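Start | Handbuch | Geräte | Downloads | Kontakt

Rubrik: Schutzausrüstung im Empfangsbereich

4.2 Maskenspender Nevia in Betrieb nehmen

Der Spender gibt Besuchern am Eingang je eine Mund-Nasen-Maske aus. Was sie anschließend damit am Kinn anstellen, regelt die Hausordnung.

1. Säule auf ebenem Boden aufstellen, mindestens 30 cm neben dem Türanschlag. Wer den Abstand für übertrieben hält, öffne einmal schwungvoll die Tür.

2. Haube mit dem beiliegenden Schlüssel öffnen. Der zweite Schlüssel kommt an einen Ort, den mehr als eine Person kennt.

3. Magazin entnehmen und mit höchstens 100 Masken füllen, Nasenbügel nach hinten, Ohrschlaufen glatt gestrichen. Die hundertunderste passt auch hinein, kommt aber nie wieder heraus.

4. Magazin einschieben, bis es hörbar einrastet. Haube schließen.

5. Netzteil anschließen und die Starttaste drei Sekunden halten. Zwei Probemasken ziehen und entsorgen.

Hinweis: Nach 300 Ausgaben meldet das Display »ROLLE REINIGEN«. Trockenes Tuch genügt. Die Meldung lässt sich wegdrücken, sie ist aber nachtragend.

ACHTUNG: Kein Desinfektionsmittel in den Ausgabeschlitz sprühen. Der Sensor hält den Nebel für eine Hand und leert das Magazin in den Flur.

6. Hinweisschild in Augenhöhe anbringen. Die Maskenpflicht gilt für Gäste, Personal und Geschäftsleitung, auch wenn Letztere erfahrungsgemäß den Seiteneingang nimmt.

Bei Fehler 69 die Haube öffnen, verklemmte Maske nach unten abziehen und neu starten.

Weitere Abschnitte
4.3 Magazin nachfüllen
4.4 Spender an der Wand montieren
5.1 Abwurfbehälter Tarnska 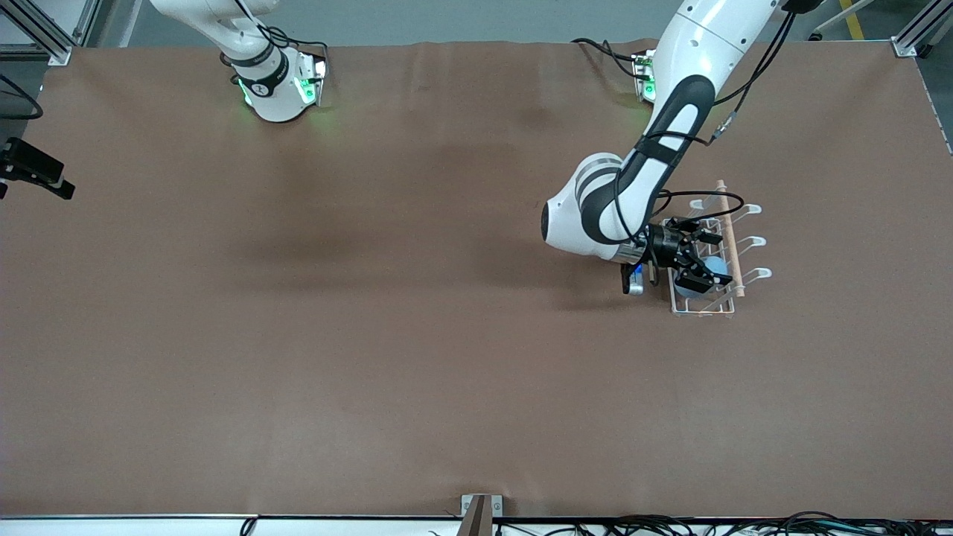
Saodah Latuheru: Zu Schritt 3: Bei uns kamen ständig zwei Masken auf einmal. Stapel vor dem Einlegen kurz auffächern, seither ist Ruhe. Den zweiten Schlüssel suchen wir noch.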